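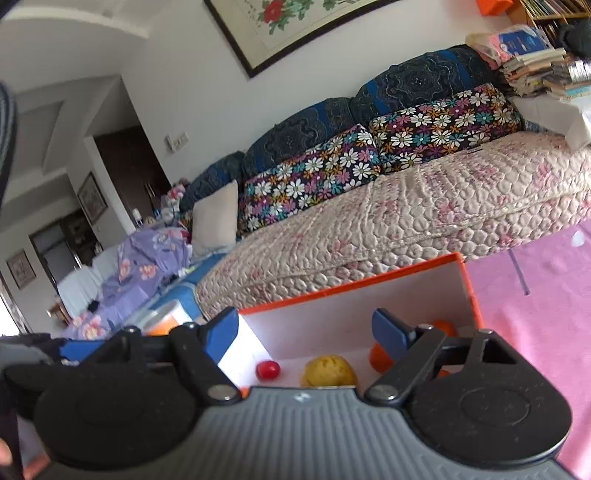

*Box pick in the living room, blue pads on, red ball next.*

## Jaw sticks half open after a long run

**skanness_bench**

Hello all! I'm having a brilliant time with my hand-held gripper, but I've hit a proper fault. After 15 minutes of picking small balls out of a box, the right jaw starts lagging behind the left. It closes, hangs, then snaps shut all at once. Yesterday it nipped my finger, so I've stopped until I understand it. Firmware is 516. Any ideas?

**padsandpivots**

Ooh, I know this one! Check the silver pivot screw at the inner end of the right linkage. Mine had crept tighter and the arm was binding. Back it off a touch, work the jaw by hand, and see if it swings as freely as the other side.

**Yammine**

I'd leave the screws alone for now. A jaw that hangs and then snaps sounds like the drive pushing against something and suddenly winning. I'd look at the pads first. If one catches the side of the box on the way in, you get exactly that, and with one standing inside the box opening I wouldn't rule it out.

**padsandpivots**

But it only starts after 15 minutes! The box is there from the first pick.

**Yammine**

So is the screw :) Fair point about the timing though.

**skanness_bench**

Right, tried both. In open air, no box at all, it still hung on 2 closes out of 22. So the box is off the hook (sorry Yammine). Eased the right pivot a hair and did another 22 with no hang. Lovely smooth movement, I could watch it all day!

**brelasora**

Great result, but please don't call it fixed yet. You said it starts after a long run, and 22 closes is nothing. Also, what about the nip? Fingers well back from the jaws whenever it's powered, and switch off before you touch a screw. I learnt that with a plaster on.

**skanness_bench**

Fair, and yes, I did switch off first. Doing a full session tonight with the spare hand kept right out of the way.

**padsandpivots**

Put a paint mark across the screw head and the arm before you start! If it creeps again you'll see it straight away.

**skanness_bench**

Marked it in white. Starting at eight, will post the count after.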